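From: Skovex
To: old-furniture list
Subject: Re: [old-furniture] Secretary desk: sorting the pigeonholes, and the flap

Hello all,

Thank you for the answers to my first message. I was away from the list for most of September and I read them all together in one evening. I will reply to the longest one, because it contains most of the questions.

Nutden wrote:
> I have a bureau of the same type and I use it every day. Three things
> I would ask before you do anything to yours. First, do you plan to
> write on the flap or only to store papers? If you write on it, the
> hinges are the first thing to look at, then the supports. Second, how
> deep are the pigeonholes? Mine take a letter folded in three but not
> a big envelope, and I lost a year pushing big envelopes into them.
> Third, please do not oil it before you know what finish it has. My
> neighbor did that with a very similar desk and it stayed sticky all
> summer.
>
> Also, is there something behind the little door in the middle? On mine
> the whole center part slides out if you press on the top of it.

To the first question: both. I want to write letters and do the household bills there, and I want the papers to live in the same place where I work on them. At the moment I carry them from the kitchen and back, and each time one is lost.

I looked at the hinges with a lamp. The two of them are brass and they are not loose, but one screw on the left side is newer than the others and its head stands a little above the plate. When the flap is closed it has pressed a small mark into the wood on the opposite side. I would like to replace it with a shorter one with a flat head. Does anybody know if the slot screws from Folley come in a dark brass? The ones I found locally are very yellow, and next to the old ones it would look strange.

The supports I have to pull out by hand before I open the flap. I forgot it one time and caught the flap with my knee, so now I have the habit.

To the second question: I measured the pigeonholes with a folded letter, as you suggested, and it goes in completely. A big envelope stays out by the width of two fingers, and then the flap cannot close. So I have decided that big envelopes do not go into the desk at all. They go in a box file on the shelf in the hall. For the pigeonholes I have this plan, from left to right: letters to answer, bills to pay, bills paid this year, the car, the doctor and dentist, stamps and small envelopes. I leave one free, because my mother always said that a desk with no free place is already too small.

I did not put labels on the wood. I cut small cards and stood them at the back of each compartment, where I can read them when it is empty and where they disappear when it is full. My wife thinks it should be the opposite. Maybe she is right, but so far I remember what is in the full ones.

To the third: I did not oil it. I cleaned the writing surface with a cloth which was almost dry and nothing more. The wood is very dark, and there is a soft shine on the flap which I would like to keep. I have a tin of Nakamura wax that I used on a chair, but I will try it first on the inside of the flap edge, in a place where it is not visible. If you think even this is too early, please tell me. I can wait.

About the small door. I pressed on the top, on the bottom and on both sides, and nothing moved. The door itself opens normally, and behind it there is one plain space and, at the back, a number written in pencil, 1659. I do not think it is a year! The desk is surely not so old. My guess is a stock number from a shop or from a removal company. If someone has seen such pencil numbers inside a bureau, I would be glad to know where they were written and what they meant.

There is still the question of weight. Four people on this list told me to move it without the drawers, and I will do so. I want to turn it a little to the window, as the back compartments are dark in the afternoon and I have to bring a lamp to find a stamp. The wall behind it also has a socket that I would like to reach again.

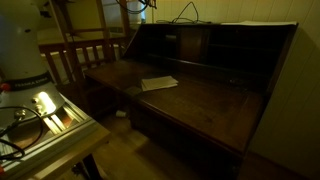 One more thing about the papers on top of the desk. I know that several of you are against putting anything up there, and I agree in principle. In practice a sheet which must not be forgotten goes on top, and when it is dealt with it goes down to its compartment. I allow only single sheets there - a pile never gets smaller by itself.

I will write again when I have tried the wax.

With best regards to everyone,
Skovex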